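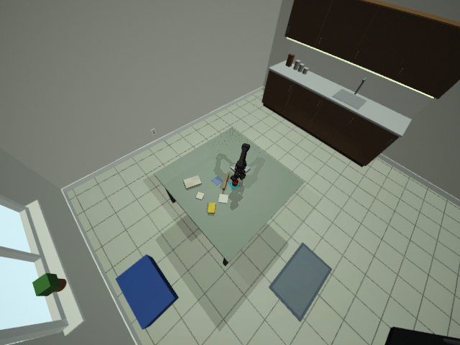
Blog > Home and kitchen > Robots

My brother-in-law has been telling me since October that I will not be washing up by hand much longer. He sends me links. Most of them go to the same sort of thing, a robot arm tidying bits and pieces in a kitchen, and under the clip there are several hundred people saying they'd buy one tomorrow. I wouldn't, and as he keeps asking why, I'm putting it all down in one place so that I can send him a link for a change.

A good many of these kitchens don't exist. They are drawn by a computer, cupboards and sink and all, and the arm is drawn too. The jobs are nearly always small blocks on a table: pick up the red one, put it on the blue one, leave the others alone. I understand the point of it. Hervé Chevalier, who used to work with my husband and now does something with software at Vindeo, explained it to me over a very long lunch. You can let a pretend arm drop a pretend block all night and all you've spent is electricity. Do that with a real arm and you need somebody to stand there picking the block up again. By morning the pretend one has had 3,000 goes.

Fine. But look at what it is practising on. The blocks have straight sides. They don't roll, they aren't greasy, they don't have a bit of egg welded to them. There's plenty of bare table to work in. The sink is over by the wall and the arm is bolted, or as good as bolted, to the table, so it couldn't wash a teaspoon if it wanted to. My own kitchen table at this minute has a colander on it, two letters from the council, a wet tea towel and half an onion. I'd like to see it start there.

Hervé says the blocks are a first step and that I am being unfair. Perhaps I am. He says once a machine can reliably put one thing on another thing, the rest is a matter of more things. I have brought up two children and I don't believe that for a moment. Knowing how to put a cup on a shelf was never the hard bit with either of them. The hard bit was noticing that the cup was there.

Then there's the shop floor, where I was told it was all sorted years ago. Eugénie Tessier packs orders at Stostier, and they had an arm on trial for 6 weeks, putting boxed soap into cartons. On the boxes it was good, she says, quick and no complaints. Then came the refill pouches, which slump – and it would pinch one, lose it, and wait for someone to come over. She came over a lot. Her bench did 252 cartons on a normal shift, and on the pouch days they turned the arm off after lunch so they could get the lorry away.

I asked her whether it would be better by next year. She said probably, and that she'd still want a chair next to it.

What would change my mind is quite modest. I want to see a clip, in a real kitchen with someone's real mess in it, of a machine clearing a table after supper. No cuts, and not speeded up. I'd give it 60 minutes, and I can do it in ten. It may break one glass.

He has just sent me another one. It's folding a flannel.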